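3.2 Bags and closures

The second group of household items we looked at was soft storage: bags, pouches and sacks that people use to keep small things together. Of the 86 items recorded across the homes in Zandside, this group was the one residents talked about most. Hard boxes were stacked and forgotten. Bags were moved from room to room, emptied onto beds and tables, and filled again with something else.

We sorted the bags by closure, following Vasiliauskas and Verhoeven, who used the same approach for kitchen textiles. Zippers, drawstrings, snaps and plain open tops each formed a class. Bags with a cord were the hardest to place. In some the cord ran freely through a channel and could be pulled from either end. In others it had been knotted short, and the owner closed the bag by folding the top over. We kept both in the drawstring class and noted how the cord was used in a separate column.

Mesh needed its own entry. Woven cotton keeps a crease after it has been folded, and residents relied on this when they stacked bags on a shelf. Mesh tends to open up again, and the folded edge stays rounded. It also bunches where a cord gathers it, so the bag takes up more room at one corner than at the others. Several residents dealt with this by laying mesh bags flat, one on top of the other, with the gathered corners facing in different directions.
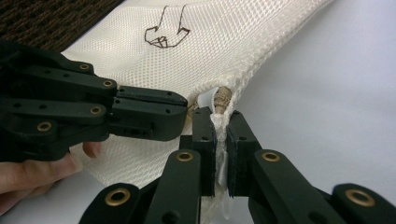 Marks on the fabric were recorded when they were present. Most were names or room labels, written straight onto the cloth in marker. A smaller number were drawings. Residents gave different accounts of these: one household drew on its bags so that a child who could not read yet would know which was which, while another used simple shapes to tell laundry bags from travel bags. Ó Flaithearta suggested during coding that drawings and written labels should be treated as one category, and we did so in the final table. A mark was coded only when it was made by hand. Printed logos and sewn tags were left out.

Each bag was handled in the same order. It was laid on a flat surface, smoothed once, folded along its longer side and then folded again toward the closure. Cords were left where they fell — we had first planned to tuck them in, but this hid the condition of the ends. Frayed and knotted ends were noted. If the second fold came open before the next item was brought out, the bag was coded as "does not hold."

Six bags could not be folded this way. Two had stiff bases, and the other four were lined with a coating that had stuck to itself in storage. They remain in the item list but do not appear in the results on folding.

Residents were also asked where each bag was kept when empty. Inside another bag was the most common answer, followed by a kitchen drawer. Hooks were mentioned mainly for bags with long cords. These answers are taken up in Section 4, where we compare storage places in the October visits with those reported in the first round.

Figure 3. Mesh fabric bag with a hand-drawn mark and a tan braided cord.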